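Speaker notes: Getting Dinner Back (Keogh community room, Saturday, doors at 10)

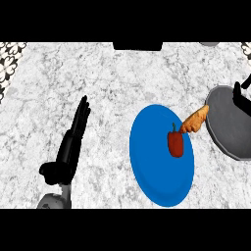 Gráinne Buckley wrote to me after the last talk that meal planning makes her feel like she's back in school, and couldn't I please call it something else. So I'm calling it "the list." Say this early, people laugh and it loosens them up.

Slide 2. My grocery year. I kept every receipt for a year (yes, in a shoebox!) and the stuff we threw out came to $590. Let that number sit. Don't rush like I did in Warurberg.

Ask for hands: who has thrown out a whole bag of salad this month? Mine goes up first.

Slide 3. The list. Two dinners you pick, two dinners made from what's left, and the rest is eggs or toast or whatever. I used to plan all seven nights and quit by Wednesday, every time.

Soup story goes here. Keep it short, skip the part about the blender.

Slide 4. Freezer. Label things! Masking tape is fine. Fergal Hegarty asked about freezing cooked rice, so answer that before the break: cool it fast, flat bags, eat it within the month.

Break, 10 minutes. Coffee's by the side door.

After break: pass out the blank lists, 128 copies in the blue folder. Give them time to fill one in and DON'T talk over them.

Questions. If someone brings up coupons, send them to my October handout.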